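Dec 4, 2020. Werkden bench, glue trials

Batch 7 of the hide glue went off overnight, which I could have told you from the car park. Jayanthi reckons the pot was left on low. I reckon the pot has two settings, off and soup. 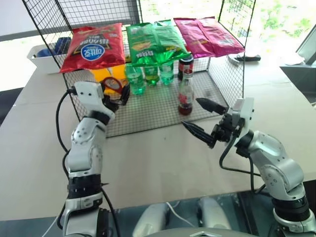

Spruce offcuts from Rirton glued up with batch 6 instead. Clamped at noon, two joints let go by three. Colour's lovely, though.

Wayne wants over 300 g of dry glue set aside for the March repairs. Told him he can have it in writing.

To do: new thermometer, label the jars.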